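Open Day at the Maddale Workshop: Rings, Trays and a Lot of Patience 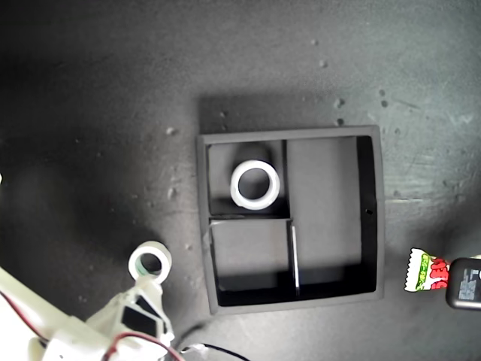 Cokisau Newsletter – Issue 22, page 4

One white ring already in the tray, a second one held at the tip of the gripper. The tray has three compartments, and the tall one on the right runs its full height.

What a great afternoon! In October the Maddale workshop opened its doors, and a group of us from Cokisau went along to see what the robot people have been up to since spring. I had been looking forward to it for weeks and I still came home with more than I expected: two pages of notes, a headache from talking, and a strong urge to clear off my own bench and start building something.

If you haven't been to Maddale before, it is a long, low building behind the bus garage, and you go in through the side door because the front one sticks. There were 22 of us by the time the first demonstration started. We had planned on splitting into two groups, but everybody wanted to see the arm first, so we squeezed in and took turns at the front.

About the task

Salamatu Bassey ran the arm demonstration, and she was wonderful at it. She began with the job and left the hardware for later. There are rings, there is a divided tray, and the robot has to pick up a ring and set it down in a compartment. It sounds like nothing at all until you watch it done. A ring is a tricky little thing to hold, she told us, and if you take it a bit off center it can swing or tip as the arm moves. The walls of the tray matter too. They are thick and they stand up, so the arm has to come in from above and let go low enough that the ring settles inside its own cell.

Somebody asked why they didn't make the compartments bigger. Salamatu laughed and said that was the first thing everyone suggests, and that the dividers are staying where they are. She wants a task that can be failed in more than one way. I wrote that down and underlined it.

About the gripper

I could have looked at the gripper all day. It is built from white plastic parts, with angled segments, and the wiring is right there in the open, red wire curving around the body and a thin black cable looping past. I love a machine you can read like that! You could follow a wire with your finger (we were asked not to, and one of us did anyway, and was forgiven).

Tobiloba Balogun, who looks after the mechanical side, passed around a box of older fingers, 7 versions in all. The early ones were very chunky. He talked us through what changed between each one and what he would still like to fix, and he was refreshingly open about the ones that never worked at all. Version 3 got a round of applause for being so bad.

About the software

The planning program is called Trornusia, and the group wrote it themselves over two winters. I won't pretend I followed every word of this part. What I did understand is that a person first guides the arm through the motion, and the program keeps a record of those runs and learns from them. Tobiloba says the dull runs are as useful to him as the exciting ones, and that he has learned to be glad when a demonstration looks boring.

Trying it ourselves

After the tea break we were allowed a turn at the controls, four tries each. I missed with my first two, and on the third I put my ring down on top of a divider, where it balanced for a second and then fell the wrong way. The fourth went in – I may have shouted. It gave me a whole new respect for anyone who does this for hours. Your hand wants to hurry and the arm does not.

The younger visitors were much better at it than the rest of us, and a line formed behind the controls that lasted until they started switching off the lights.

Bits and pieces

The Rampersad room next door had a table of spare parts to take away for a small donation. I brought home a bag of bearings and a fan I have no use for.

Several people asked whether the tray design is available. Salamatu is happy to share the drawing with anyone who wants to make one, and she would like to hear how you get on with it, especially if you change the layout. Leave your name at the Cokisau desk and we will pass it along.

Parking at Maddale is tight. If you come to the next one, use the lot across the road and walk over by the footpath.

Huge thanks to Salamatu, to Tobiloba and to everyone at the workshop for answering our questions until well past closing. The next open day is planned for spring, and we will put the time in the newsletter as soon as we have it. Sign up early, as the turns at the controls go fast.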